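Week 5 handout: Packing and the myth of the master list

The Pristulcombe reading claims a good list prevents forgotten items. I doubt it. The authors followed 7 households through June and never asked who wrote the lists or whether anyone looked at them after breakfast. Read pages 2 to 8 and mark every claim that rests on people's own say-so.

The term "staging" means laying everything out on a table before any of it goes into a bag. Supporters say you catch duplicates. Maybe. You also get a full table, and a full table feels like progress.

Second term: "host bag," the bag the rest is supposed to fit into. Try it on the tables below. The host bag is the child's backpack, red-orange with teal trim. Now find it a tennis racket. The small things in clear plastic are easy, and easy things get packed first – a poor rule, in my view.

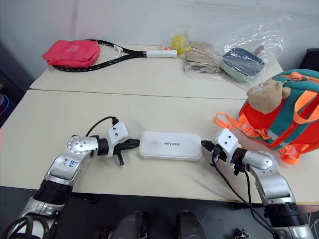
Milagros Barrios objects that staging was never meant to settle what fits, only what is going, and that I'm blaming the table for the size of the bag. Fair enough, but then the reading should say so.

For next class: stage one bag of your own, no list. Write down what you left out.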